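How to check a child's hard-shell suitcase before a trip

Most advice on children's luggage is written by people who want to sell you more of it. The trade likes the phrase "travel ready", and I have yet to see it mean anything. Before you buy a new case, spend ten minutes on the old one.

Empty it first, including the lining pockets. Lay it flat on its back on a hard floor, lid up, and press gently on each corner. A shell that flexes and comes back is fine. One that clicks or stays dented is on its way out.

Next, the zip. Run it all the way round, slowly, in both directions. If it sticks, rub a plain candle along the teeth and try again. I bought a tube of zip lubricant from Fladus once and could not tell it from the candle.
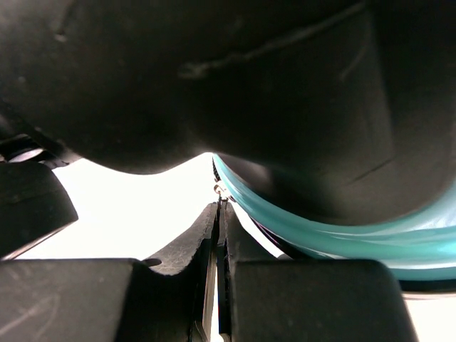
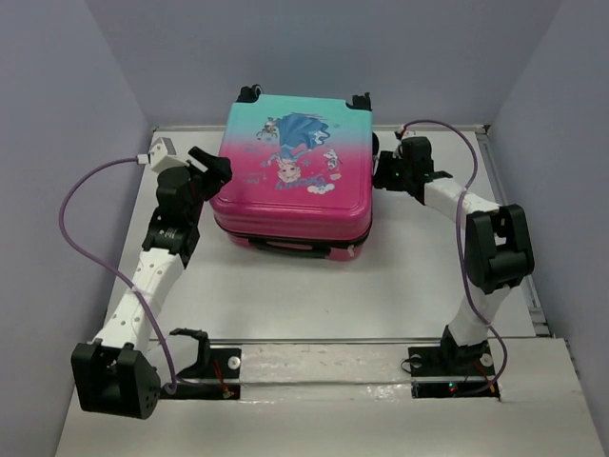
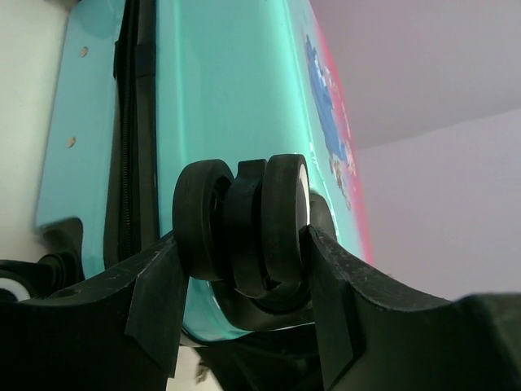

Wheels are where these cases really fail, and the makers say very little about them. Kasari claims its castors are good for up to 923 kilometres, though the leaflet is silent on who did the pulling. Tip the case so you can get at the underside and spin each wheel with a finger. On a double wheel, like the black pair on the turquoise corner in the third photo, turn the two separately and look at the bracket between them, a favourite spot for hair and carpet fluff. Pick it out with tweezers – not scissors. Then swivel the whole fork. It should turn freely without rocking.

Worn pictures on the lid don't matter. Yurani Cárdenas wrote to ask whether a clear varnish would save a rubbed print. I doubt it, and I wouldn't risk the smell in a closed case.

Last, pack it as your child would, lift it by the handle and give it a mild shake. If the handle shifts where it joins the shell, tighten the screws from inside, under the lining, if you can reach them. Some cases have rivets there, and then you are stuck with what you have.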